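Progress report to the Tromura fund
Kitchen at Flesemholm, second reporting period
Prepared by Lina Nseir, 21/11/2020

3 comments · 2 shares

Dear Hanan,

I'm so pleased to be writing this one! The first report was mostly plumbing and delays, and thank you for being patient with it. This time we have a working kitchen to tell you about, and people are using it every single day.

The sink and counter went in during the first week of November. Arne Voß did the fitting together with Jianhua Meng, and they finished with a day to spare, so they used the extra time to put up the shelf over the kettle that everybody had been asking for. The tap no longer drips. The cupboard doors close. I know these are small things to put in a report, but if you had seen the old kitchen you would understand why I keep opening and shutting them.

Crockery

You asked in your last letter how the money for tableware was being spent, so I'll go into some detail. We had a choice between a big box of matching white cups and a mixed set in different colors, and after a fairly lively discussion we went for color. It was the right decision! People pick a color in the morning and keep it through the day, and we wash far fewer cups than we did with the old white ones (which all looked the same, so everyone took a fresh one each time). The mugs are from the Arkel range, and Elsa Viklund found them at a good price.

The other purchase was the dish rack. The old plastic one had cracked, and cups used to slide off it. The new one is black wire with light wooden handles, so you can pick the whole thing up and carry it over to the shelves. Cups go in on their sides or upside down, whichever way they fit. With the rack half full there is still a good stretch left for plates and bowls, and that matters on soup days.
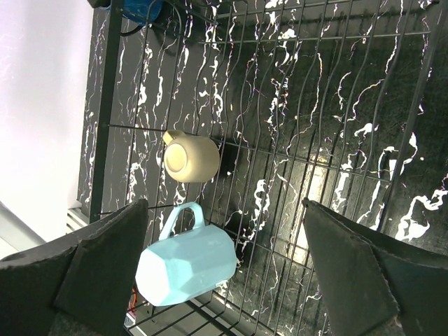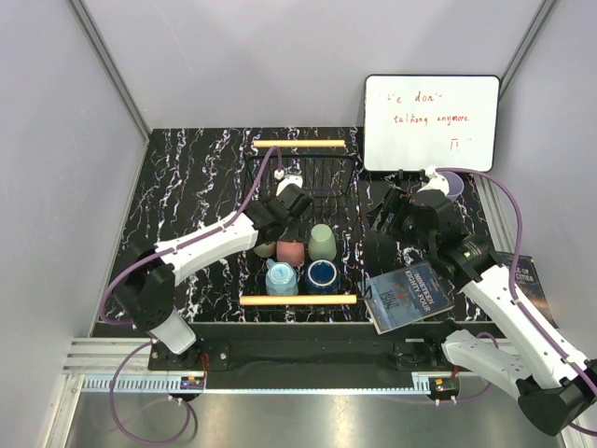 The new wire rack with mugs in it, on the black marbled surface.

I'm also very happy with the dark marbled pattern. Jianhua was worried it would make the place gloomy, and I admit I had my doubts when the sample arrived, but the colored cups look wonderful against it. It does show fingerprints and bits of lint. We keep a dry cloth on a hook for that, and a quick wipe at the end of the day takes care of it.

Money

We have spent 3184 so far out of this period's payment, and that covers the counter, the sink, the rack and all the crockery. There is 1000 left. We would like to put it toward a second rack of the same kind and a set of deep bowls from Pan, if you agree. The receipts are in the folder Elsa sent you, in date order, with the fitting costs on a separate sheet.

What has gone slower

The labels for the cupboards are still not done. We have handwritten ones on tape for now and they peel off near the kettle. The drawer for the dish towels came in the wrong width and has gone back, and the supplier has promised us a replacement. Until then the towels live in a basket by the door.

We also need to agree on who puts the clean cups away. At the moment 3 people do nearly all of it, and Arne has drawn up a list so that it gets shared out properly. It goes up on Monday.

Next steps

- second rack and bowls, once we hear from you
- printed labels
- towel drawer
- a shared lunch to open the kitchen, with a place at the table for you

Please do come and see it if you can. The kettle is always on, and you can have first pick of the colors (I will fight you for the light blue one!).

Warm regards,
Lina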